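The Long Way Around a Bottle

How a small lab taught a pair of robot hands to do the dishes by paying attention to the wrist

By Ronja Dalen

The hardest thing Wenche Torvik has ever asked a robot to do is turn a bottle over without letting go of it.

She has a background in the kind of robotics that gets applause. Before she started the Ovau project, she worked on arms that sorted parts at a speed that made visitors step back from the safety glass. Kitchens are slower. They are also, she will tell you within a minute of sitting down, much more interesting. "A factory part arrives the same way every time," she says. "A bottle arrives however your kid left it."

Ovau is the name of both the method and the piece of software that came out of it, and I have spent a good part of this spring trying to understand why people who work on robot hands keep bringing it up. The short version is that Torvik's group found a way to learn two-handed chores from video of people doing them in their own homes, and that the trick lies in what they chose to ignore. They mostly ignore the fingers.

That sounded wrong to me, too. Fingers are where the action is, surely. Most work on learning from human video starts by fitting a skeleton to each hand, joint by joint, and then trying to squeeze that motion into whatever gripper the robot has. The trouble starts as soon as one hand covers the other, or a thumb goes behind a pot, or soap gets on everything. The skeleton jitters. A finger that is hidden gets guessed at, the guess is copied faithfully into the robot's plan, and the robot drops a plate.

Torvik's group went after something simpler. For each moment of video they estimate where each wrist is, which way it faces, and which of the two hands is doing the holding. That last part is the one she gets excited about. In nearly every kitchen task, she says, one hand is the anchor and the other is free, and people trade those jobs back and forth constantly without noticing. Open a jar and you trade at least once. Rinse something long and you may trade over and over.

They call it the handoff signal, and once you know about it you can't stop seeing it. I have been watching my own hands at the sink for weeks. I peel a potato and there it goes – left anchors, right works, and then for half a second both are holding and neither is sure who's in charge. Those half seconds turn out to be worth a lot to a robot.

The recordings come from people wearing a small camera at the forehead, looking down at their own work. The group gathered 3,030 clips this way, from 59 kitchens, and gave the wearers almost no instructions. Do the dishes. Do them how you do them. Torvik was firm about that, over the objections of colleagues who wanted clean counters and matching cups. She wanted old faucets, awkward corners, drainboards with things already on them, and water stains that play havoc with software looking for edges.

Steel is the worst of it. A brushed steel bottle over a steel sink, under a chrome faucet, with water running down the metal, gives a vision system very little to hang on to. A standard object tracker tends to lose the bottle partway through the rinse and find it again somewhere in the basin. The wrists, though, stay put in the picture. Skin stands out against metal, and a bracelet or a sleeve gives the tracker one more thing to follow.
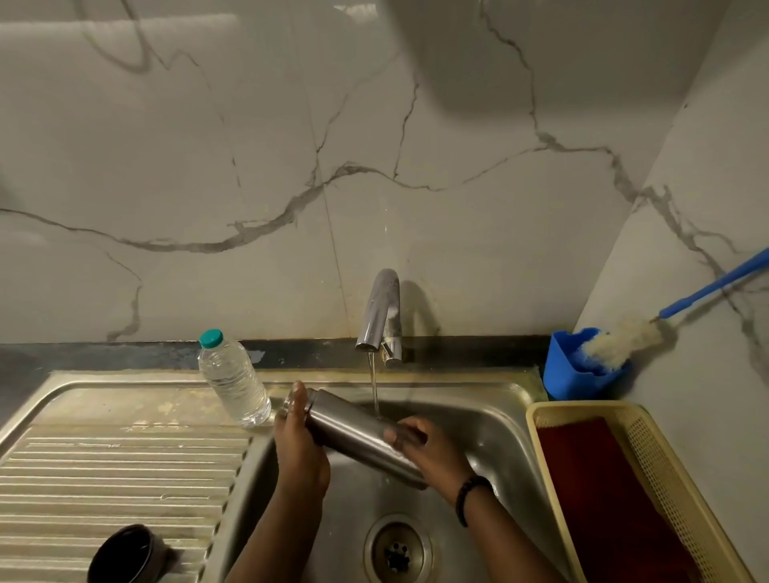 ROBOTICS

The rinse became the group's favorite test. It is an everyday motion and a surprisingly rich one. With the bottle on its side, one hand can take the open end and the other can support the base from underneath, and the water has to reach all of it sooner or later, so something has to turn. Either the bottle rolls between the two hands or the hands walk around it. People do both, often in the same rinse, and they switch according to things a camera can't measure, such as how slick the metal feels.

A robot can't be told how slick the metal feels either, at least not by a video. So Ovau doesn't try to copy the exact path. It learns the order of the handoffs and the general direction the wrists travel between them, and leaves the fine details to the robot's own touch sensors. If the grip starts to slide, the controller is allowed to call for an early handoff. If all is well, it follows the human rhythm.

The robot itself is a two-armed bench model built from Kettler arms, with three-fingered hands and soft pads that the lab casts in its own molds. It is a modest machine by current standards. The computer that runs the controller sits under the bench, and the sink is a real one, bolted into a frame, with a hose running out to a floor drain. When I visited, the floor was wet well past the drain, and Torvik handed me a pair of rubber boots before she said hello.

I watched it work for most of an afternoon. The left arm brings the bottle over the basin and tips it level. The right comes up from below and takes the weight. Then there is a pause, short but easy to see, while both hands have it, and the left loosens, backs off a little, turns and takes hold again. The bottle has rolled a few degrees. The right does the same. It goes on like this, hand over hand, until the whole surface has passed under the water, and it looks so much like a person that I laughed out loud the first time. It's the pause that does it!

The numbers hold up as well. In the main experiment the robot attempted 300 rinses, using bottles and jars that had not appeared in any of the training clips. It finished 271 without a drop. The same arms, trained on the same clips with full finger tracking, finished 158. A drop counted as a failure even if the robot managed to pick the bottle up again and carry on, which it did several times, to loud approval from the students.

What impressed me more was a smaller result tucked toward the back of the paper. The group wanted to know how much of the video mattered, so they trained the system again and again on smaller and smaller portions of it. With 1,091 clips, a little over a third of the full set, performance on the rinse barely moved. When they kept the number of clips the same but drew them all from a few kitchens, it fell sharply. Variety was carrying the load. A few rinses from many sinks taught the robot more than many rinses from a few.

This matters for anyone who has tried to collect this kind of data, which is slow and a bit dull and depends on the patience of people with dinner to cook. It suggests that the next group to try can knock on more doors and stay for less time at each.

There are limits, and Torvik lists them more eagerly than her successes. The wrist estimate struggles when the arms cross. The method has nothing useful to say about jobs where the fingers really do carry the meaning, like tying a knot or picking a seed out of a lemon slice. It has no idea whether anything is clean. The robot will rinse a bottle with great care and leave a ring of milk at the bottom, since the handoff signal only describes holding and turning. A brush is beyond it for now. Scrubbing the inside of a bottle means one hand works by feel in a place no camera can reach, and the video has little to teach about what happens in there.

It is also slow. A person rinses a bottle in the time it takes to think about something else. The robot takes close to a minute, most of it spent in those careful moments when both hands are on. Some of that can be trimmed, and a student in the group has been working on letting the free hand start its next move before the anchor has fully settled. I saw one of those runs. It was quick and rather beautiful, and then the bottle went into the sink with a bang.

Other people are picking the idea up. Zolarix, a small company that makes lifting aids for care homes, has been testing a version for two-handed transfers of trays and basins. Their interest is in the timing more than the motion. A machine that shares a load with a person needs to know when the person is about to let go, and the clips are full of people about to let go of things. The company's early trials used an off-the-shelf hand tracker called Fondex, and they have since moved to the wrist-only version for the same reason Torvik did. Hands disappear from view all the time.

The group plans to release its software in July, along with the clips from every household that has agreed to it. Torvik would like somebody to try it on gardening, or on hanging laundry, where the cloth hides nearly everything and the wrists are close to all you have. She herself wants to go on to pans. A pan has a handle, so there is an obvious place for the anchor hand, and she suspects that people ignore it half the time.

Before I left she had the robot run one more rinse, on the steel water bottle I had brought with me for the train. It took 54 seconds. The right hand came up underneath, the left let go and turned, and the water ran down the side and over the pads. I drank from it all the way home.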